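Flandell hand gripper, second build: gallery

Build log pictures for the Flandell, a hand-held two-finger gripper put together on a home bench and used on the round table at the Sorkard shared workshop. The camera rides on the tool and looks out past the fingers. Captions are short; part notes are at the end of the page.

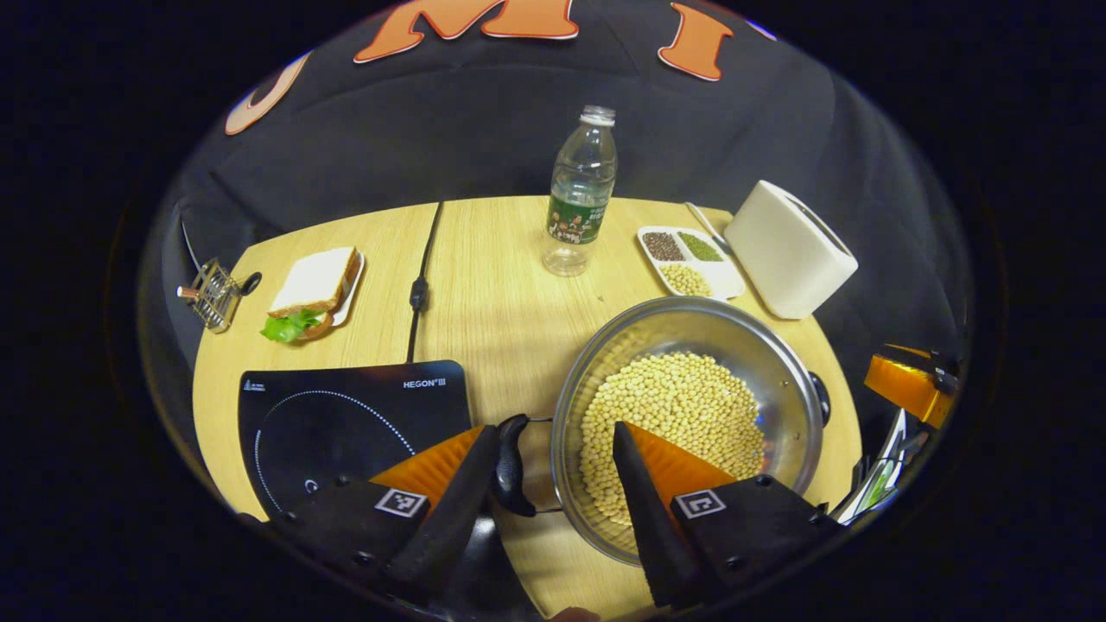 Pot handling, wrist camera view. Steel pot with soybeans between the two fingers, black handle close to the left one. Orange pads on the inner sides, one square marker on each base plate. Cooktop at left, divided tray with beans and grains at the back.

Notes on the fingers

Both fingers are printed from the same file, mirrored. The first build used a flat pad, which gave a line contact on anything round. The triangular pad gives under load and wraps a little. Pads are Flalex, printed slow, 2 walls, no top layer. Bodies are ordinary black filament at a higher infill.

The pads are glued into a shallow pocket. An earlier set was held by screws and the heads scratched every handle they touched. Glue has held up so far, but a pad swap now takes an evening because the old adhesive has to be scraped out.

Notes on the markers

Finger opening is read from the markers, so there is no encoder in the tool. Each marker has to stay flat and square to its base plate. Paper labels curled at the corners after a week or two. The present ones are printed on matte stock and pressed down with a roller. Gloss is bad here – one bright spot on a white cell and the reading drops out.

Calibration is done with the fingers fully closed, then fully open, then at three gauge blocks in between. Redo it after any pad change. The spreadsheet is in the project folder under "opening", not under "markers", where it used to be.

Notes on the housing

The housing is the Keskinen pattern with the rear wall moved back to clear the camera cable. Screw holes were too tight in the first print and split two bosses. They are now drilled out after printing. Weight without the camera is 123 g less than the first build, nearly all of it from the handle.

The trigger linkage is still the weak part. It has play of about 3 mm at the trigger, which shows up as a dead zone before the fingers start to move. Bushings are on order. A stiffer return spring hid the problem for a while but made the tool tiring to hold.

Notes on pot handles

Thin handles are harder than round ones. The pads want something to fold around, and a narrow handle lets the two tips meet before much force builds up. Approach from the side with the fingers level. With a full pot, tilt is the limit, so keep the lift low and slow.

Open items

Bushings for the trigger linkage.
Strain relief on the camera cable. Tape for now.
Second pad set at 70 percent of the present wall spacing, to compare on thin handles.
Marker holder with a lip, so that labels can be replaced without the roller.
Finger files to be re-exported – the shared copy is still the August version with the screw pocket.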